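Projektbericht: Spielecke aufräumen – aber mit System

Für unser Semesterprojekt Majali haben wir uns die Spielecke im Gemeinschaftsraum vorgenommen. Klingt nach wenig, war aber ganz schön viel! Auf dem Boden lag eigentlich immer irgendwas, und wer abends noch durchwollte, ist garantiert auf ein Stofftier getreten.

Das Budget waren 50 Euro, davon gingen die meisten für Kisten von Gevon drauf. Vier Wochen lang haben wir aufgeschrieben, was nach 16 Uhr noch am Boden lag. Am Ende standen über 285 Einträge in der Liste, und die Plüschtiere lagen ganz klar vorn (ich hätte auf Bausteine getippt). Besonders gern landen sie am Rand der karierten Matte, halb auf dem Stoff, halb auf dem marmorierten Boden.
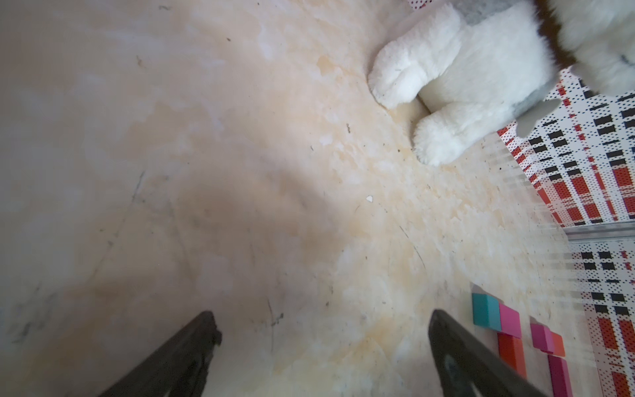 Was wir geändert haben

Die Plüschtiere haben jetzt eine eigene offene Kiste direkt neben der Matte. Vorher standen alle Kisten an der Wand gegenüber, und da bringt im April, wenn alle rauswollen, kein Mensch mehr was hin. Die Matte bleibt liegen, wird aber einmal pro Woche ausgeschüttelt und der Boden darunter gewischt. Heller Boden ist da übrigens gemein – man sieht jeden dunklen Krümel!

Offen ist noch die Beschriftung. Ich bin für Bilder, der Rest der Gruppe will Farben. Wir probieren erst mal beides aus, die Aufkleber von Tamdale sind schon bestellt.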